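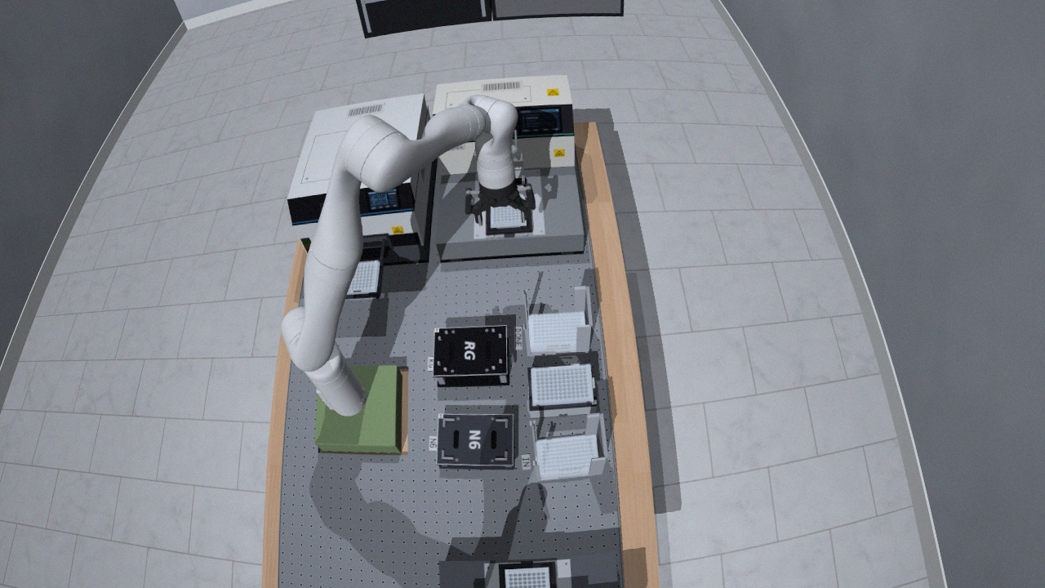 Kütt bench cell: demonstration visits

The Kütt cell is a bench-mounted plate handling system from Erkum. One multi-jointed arm with a two-fingered gripper moves microplates between storage nests and two benchtop instruments. Visitors see the cell first in simulation and then on the bench in the Eleck demo room.

Layout
The arm sits on a fixed base block at one side of a perforated breadboard. The instruments stand side by side at the far end. Plate nests are in a column beside the center fixtures. Nests and fixtures bolt to the hole grid and can be moved. After a move, the new position is taught once and saved to the layout file.

What the visit covers
A visit takes 2 hours and is led by Jonatan Lindholm, applications. The first part is a simulated run in Jato, the scheduling and layout software supplied with the cell. It includes picking a 96-well plate from a nest, placing it in the holder at the instrument, and returning it. Collision checks are shown with the nests in their standard positions and again with one nest shifted.

The second part repeats the same run on hardware. The arm runs at reduced speed while visitors are in the room. Stop and restart from a mid-transfer position are included. Njål Lundgren answers questions on instrument drivers and plate definitions.

Preparing for a visit
Send your plate drawings and instrument list before you book. Layout files made in Jato can be loaded directly. Bring empty plates only. Samples and reagents are not accepted in the demo room.

Demo layout file
File name: kutt_demo_bench
Default run length: 100 transfers
Maximum run length in demo mode: 200 transfers
Part number, base cell: 1,114
Instruments: sold separately

Booking
Visits are open to lab staff and integrators. There are no visits in July. Requests go through the Erkum contact form; select "Kütt demonstration" as the subject.

Page updated 4 Jan 2021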